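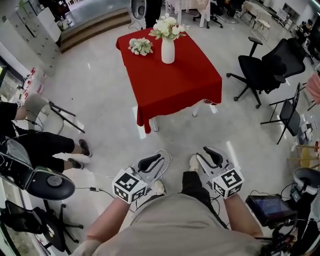 Hand-held gripper kit: notes after one season of use

Posted December 2022

Readers of this blog will recall that in September I undertook to report on the paired hand-held gripper kit supplied by Balletti. The kit is offered for recording manipulation demonstrations without a robot arm. It was used for household tasks, chiefly table dressing and flower arranging, and the remarks that follow are confined to that work.

The kit consists of two grippers, a set of printed marker cubes, cabling and a licence for the Gandinano recording software. The licence covers 11 months from activation. Prospective purchasers should note that the period begins when the kit is registered, and that delivery to regional addresses may consume a portion of it.

Handling is satisfactory. The curved fingers close evenly and have held thin stems without crushing them, provided that the operator does not squeeze to the full extent of travel. Heavier objects are less well served. A filled vase should be moved with both grippers or left where it is. Operators new to the kit required 50 practice runs before their recordings were consistently usable, a figure somewhat higher than the supplier's literature suggests.

The cables are the principal weakness. They are adequate in length for a standing operator, but they gather at the feet and must be cleared before each turn around the table. An optional belt clip is sold by Futirmont and is, in my view, a necessary purchase – it ought to have been included.

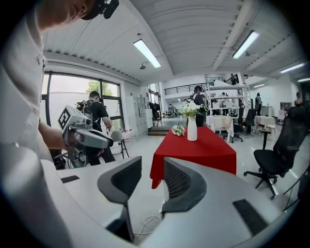
Can the grippers be used by more than one operator in the same session?

Several operators may share a session if each pair of grippers is registered under its own profile and no two pairs carry the same marker set.

Calibration takes 8 minutes per pair when the instructions are followed in order. The printed manual omits the step in which the finger opening is recorded at its widest and narrowest positions. The corrected manual is available from Balletti on request.

A comparison was also made with the Atanasov kit, which is lighter and has a better trigger. Its software stopped twice during long recordings, and the second failure cost us an afternoon's labour. The Balletti kit completed 200 recordings with no loss of data. For that reason I have renewed the licence, although I would welcome a revised cable arrangement in any future model.

Replacement finger pads are ordered separately. Mine arrived in the wrong colour and fitted correctly.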